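Draltden Table Oil, hard finish for wooden tops
Satin, 292 ml bottle

Home > Surface care > Oils and waxes > Draltden Table Oil

In stock at our Sorport warehouse
Sizes: 292 ml bottle, or refill pouch
Finish: satin (the matte version is expected again in April)

Draltden Table Oil is a drying oil for wooden tables, desks, counters and shelves which are used every day. It goes into the wood and becomes hard there, so the surface stays open to the touch and you still feel the grain under your hand. It does not make a thick film like varnish does. When the table becomes dull after some years, you can oil only the tired place and you do not have to sand the whole top.

We have sold this oil since our shop was one room with a counter, and our own counter is still treated with it. The recipe is from the Draltden workshop and was changed only one time, when the old drying agent was replaced with one that does not contain cobalt.

For which surfaces it is suitable

The oil can be used on most woods for indoor furniture: beech, oak, maple, ash, birch, walnut, rubberwood and also bamboo. It is good for solid wood, for glued block tops and for real veneer, if the veneer is in good condition. On pale woods it gives a slightly warmer color. If you want to keep the wood as white as possible, please look at the Celau White Oil, which contains a small quantity of pigment.

It is not suitable for laminate, for melamine or for wood which is already lacquered. The oil cannot go into these surfaces and will remain sticky on top of them. If you are not sure what you have, put one drop of water on a place that is not seen. If the water makes a dark spot after several minutes, the wood is open and you may use the oil. If the drop stays round and the color is the same, there is still a finish on the wood and it must be sanded away first. 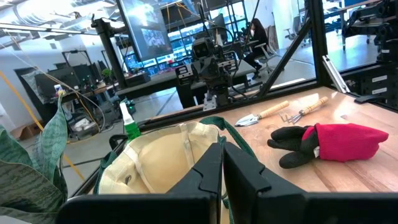

Canvas tote with green handles, spray bottle and snake plant.

Preparing the wood

Clean the table and let it dry completely, best overnight. Sand in the direction of the grain, first with 120 grit and then with 180. Finer paper is not recommended by us, for it closes the wood and the oil enters less deeply. Remove the dust with a vacuum cleaner and afterwards with a dry cloth. Plants, bags and everything else should be moved to another room until the oil is hard. Flower pots leave rings more easily than most people expect, and a damp canvas bag can do the same.

Oak needs special attention. Do not clean it with steel wool, because small pieces of steel remain in the pores and make black points when they meet water. Use a white nylon pad.

Applying the oil

Shake the bottle well. Pour a little oil on the wood and spread it with a lint-free cloth or with the Tsao flat pad (sold separately). Work in parts that you can reach easily with one arm. Wait 15 minutes. Where the wood has become dry, give more oil there. Then wipe away everything that has not gone in, and really everything. Oil which is left standing on the surface is the reason for nearly all complaints we receive.

Two coats are enough for a desk or a living room table. A kitchen counter should have three, with one night between them. Do not forget the end grain, which drinks much more than the rest, and the underside, where one thin coat will do.
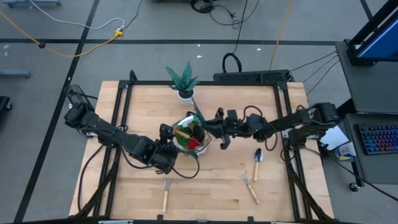 Light wooden tabletop with butcher-block grain.

Glued block tops are made from many narrow pieces, and these pieces do not take the oil equally. After the first coat you may see shiny strips beside dull strips. Please do not worry about it. The second coat makes it more even, and the small difference in tone which stays is the nature of the wood.

Drying and first use

Dry to the touch: 8 to 10 hours at room temperature
Light use: after 24 hours
Full hardness: 7 days
Until then: no water, no hot cups, no tablecloth

In a cold or humid room the drying takes longer. Open a window if possible. A heater directly beside the table does not help, as the oil then dries on the outside and stays soft inside.

IMPORTANT: Cloths with oil on them can catch fire by themselves. Put used cloths in water immediately, or spread them flat outdoors until they are stiff. Never throw them folded or crumpled into the trash.

Daily care

A soft cloth with lukewarm water and a little mild soap is sufficient. Please avoid glass cleaner, vinegar and the green side of the kitchen sponge. For regular cleaning we offer the Celau Wood Soap in a 177 g bar, which leaves a very thin protecting layer each time. Water spots, if they are fresh, often go away when you rub them with a few drops of the oil and wipe dry.

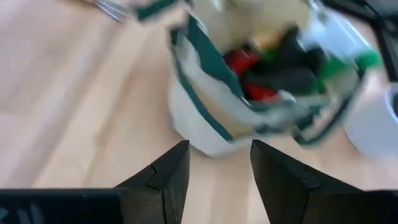 One buyer wrote to us that the bottle was enough for a desk of beech and both night tables, but that the smell stayed in the bedroom for three days and should be mentioned more clearly on the page. We agree. The smell is similar to linseed and it is strongest on the first evening. If you are sensitive to it, do the work in the warm season and sleep in another room the first night or two.

Technical details

Contents: 292 ml
Base: linseed oil and tung oil, with cobalt-free drying agent
Coverage: 5 to 6 square meters per bottle for one coat, depending on the wood
Working temperature: 60 to 77 °F
Cleaning of tools: soap and warm water, immediately after use
Storage: closed, upright, free from frost
Shelf life: 2 years unopened, 9 months after opening

Shipping and returns

Orders which arrive before 2 p.m. leave Sorport on the same working day. Bottles that are still sealed can be returned in 30 days. Opened bottles we unfortunately cannot take back, but a 47 ml sample is available for all our oils, and its price is deducted from your next order.

Often bought together: Tsao flat pad, Celau Wood Soap, white nylon pad (pack of 2)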